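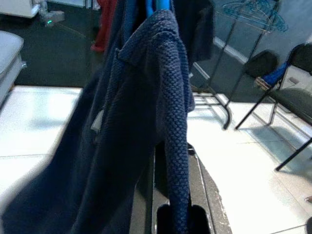

Gripper maintenance on our garment cell, a short thread. The cell takes clothes from a rail and I look after it together with Leanne Furnival. Knitwear is the hardest for us, because the loops catch on every small burr of the finger edges. With a waffle knit like this navy jacket, and the sleeve going down into the slot, I want those edges very clean.

2/ First I switch off the air and lock the arm. Then I wipe both fingers with a dry cloth and pull a piece of old sweater along each edge. Where it snags, I mark with chalk.

3/ The burrs I take off with fine paper, only by hand. Last August I used a small file and made the slot wider than I wanted. We had to order new plates from Skaner and wait 13 days.

4/ After this I check the closing force. Our recipe for knit is 23 newtons, for denim 48. If someone changed the recipe and did not write it in the log, please write it in the log!

5/ Wrist camera: clean the glass, then run the calibration again, also when you think it did not move. Mine was off by a few millimeters on Monday.

6/ Adebayo Nnaji asked me how often. We do it every 33 hours of running. For shirts only, I think you can wait longer, but I did not test it yet.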